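Recording door examples in the simulator
by Bijan Mohammadi

This page explains how we collect examples for the Andalik door task. Please read it fully before your first session.

Step 1. Load the room and reset the robot. Open both grippers and check the wrist view before you record.

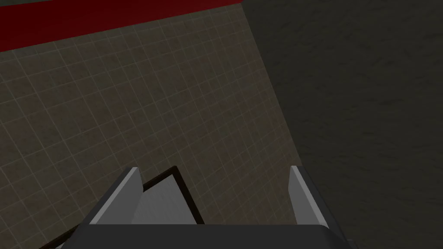 Step 2. Press Record and wait 6 seconds. Then drive slowly. If you make a mistake, do not delete the episode, only mark it "failed".

Step 3. Bring one gripper close under the lever handle. Keep the other arm away from the door. 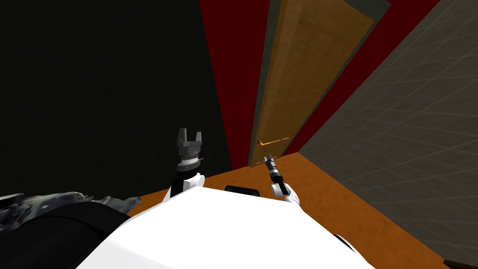
Step 4. Press the lever, push the door and stop when the base is over the threshold. Save with your initials.

One good episode has about 700 steps. Episodes with more than 3,000 steps are rejected by the script. We have 108 accepted until now, and Rowena Tagle checks the new ones every evening. Questions about the controllers go to Benjie Dumlao.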